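Ticket 1856: Arm stops partway through the toothbrush demo, open day visit
Opened by: Iraís Contreras
Assigned to: Tatu Lema
Site: Pillau, demonstration room
Date opened: Jul 20, 2021
Status: Closed

Iraís Contreras wrote:
Hi Tatu, and first of all thank you for answering the phone during your lunch, I know it was a busy day for everyone. I'm putting the whole thing in writing as you asked, and I apologize in advance if I go on a bit.

We had the visitors from Priseck in, 24 of them, a lovely group with plenty of questions. The first two showings of the toothbrush task went very nicely. On the third, the arm went down for a brush lying on the table, closed on the wrapper, lifted a little and stopped. The screen said "grip check failed, code 246" and the program would not go on until I pressed Resume. I pressed it, it tried again, same message. One gentleman asked if it was thinking, which got a good laugh, and I talked about the Wubshet controller for longer than I ever have in my life while the program restarted.

After the restart it ran once and then stopped again with the same code. I have not changed any settings.

Tatu Lema replied:
Thanks, Iraís, this is plenty to go on, and please don't apologize for the length. Code 246 means the fingers closed further than the program expected, so it decided it was holding nothing. With the brushes still in their plastic, I suspect it is catching a loose bit of wrapper and the check doesn't like how thin that is. Could you tell me three things when you get a minute: which object profile is loaded, what the grip check limit says, and whether the brushes were laid out the way they are on the setup sheet?

Iraís Contreras wrote:
The profile is the one called "Stunow bare handle," and the limit is 20 percent. Oh dear, I think I see it already. We used unwrapped brushes at the October open day, didn't we, and I must have loaded that one out of habit.

As for the layout, I went back to the table to look at it properly. The wire holder is on its ribbed tray with a blue brush and a green one standing in it, and the other brushes are lying flat by it, all in their clear plastic, with the toothpaste over at the right edge. 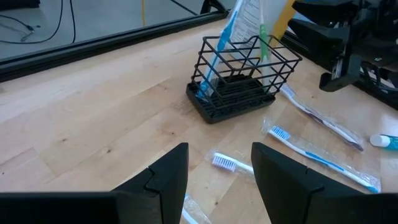
I had let the visitors put the loose ones down wherever they liked, because they do enjoy that part so much, and the sheet asks for a finger's width between them. Should I be stricter about it next time?

Tatu Lema replied:
A bit stricter, yes, but do let them keep helping! Please load "Stunow wrapped," leave the limit as that profile sets it, and run it five times with nobody at the table. If 246 comes back, stop there and send me the log.

Iraís Contreras wrote:
Five runs, no stops. I did a sixth with two of the Priseck people who had stayed behind for coffee, and that was fine as well. I've written the profile name on the setup sheet in large letters. Thank you so much for your patience.

Tatu Lema replied:
Very glad to hear it. Closing this one. I'll ask for the bare handle profile to be moved down the list so it doesn't come up first.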